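Re: [bindery-list] Rubber bands, bags, and the end of my patience

On the matter of the kit bags, Lensa Zeleke wrote:

> I still think we should keep the bands sorted by color before
> they go in the bags. Red for the short booklets, blue for the
> thick ones. It takes a minute and it saves people guessing.
> Has anyone had trouble with the blue ones from Atley?

I have had trouble with all of them, Lensa, but I admire a person with a system.

The Atley order was supposed to be 200 bands, half red and half blue. The invoice says 612. I wrote to ask whether I had paid for 200 or 612 and got back a friendly note thanking me for my interest in twine. So we are rich in rubber, and I have been sorting.

My method, such as it is: spread a few out flat along the back of the table, reds and blues together, and look at them before bagging. A band that has spent months in a carton folded over on itself will keep the fold, and one with a fold in it is the first to crack. Stretch each one once, gently, away from your face. I did not do this last July and I can still show you where it landed. 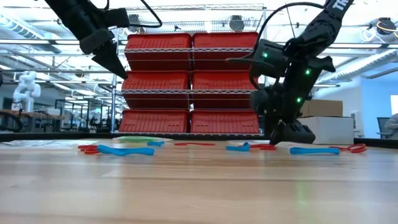
Anything with a nick goes in the trash. Anything sticky goes in the trash too, and then you wash your hands, unless you want the next batch of covers to carry your thumbprint into posterity.

On bags, I am for clear plastic and against the frosted Zosmont ones, which were cheaper and which make every kit look like leftovers. With clear you can see what is in there without opening it. Lay the bag flat, push the air out toward the open end, and fold the top over. Don't put more than 20 bands in one bag. Past that they knit themselves into a single object — I have tried cutting one apart and it was not a good evening.

As for color, I will go along with red for short and blue for thick if somebody writes it on the instruction sheet. If it stays in our heads we'll be doing this again by summer.

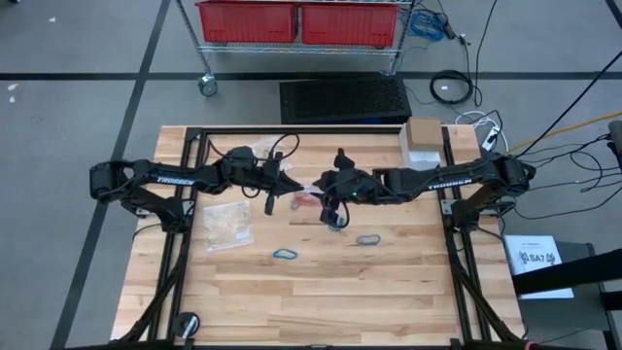

Lensa replied that she would write it on the sheet herself, in both colors, and asked whether the Bemier boxes were still the right size for a full set of kits. She would also take any spare bands off my hands, up to a point, and wanted it noted that the point was well short of 612.

Recent threads on this list:
Bemier boxes, lid or no lid
Tô paper: grain direction again
Who has the long stapler
Zosmont bags, last call for returns
Thread wax that doesn't smell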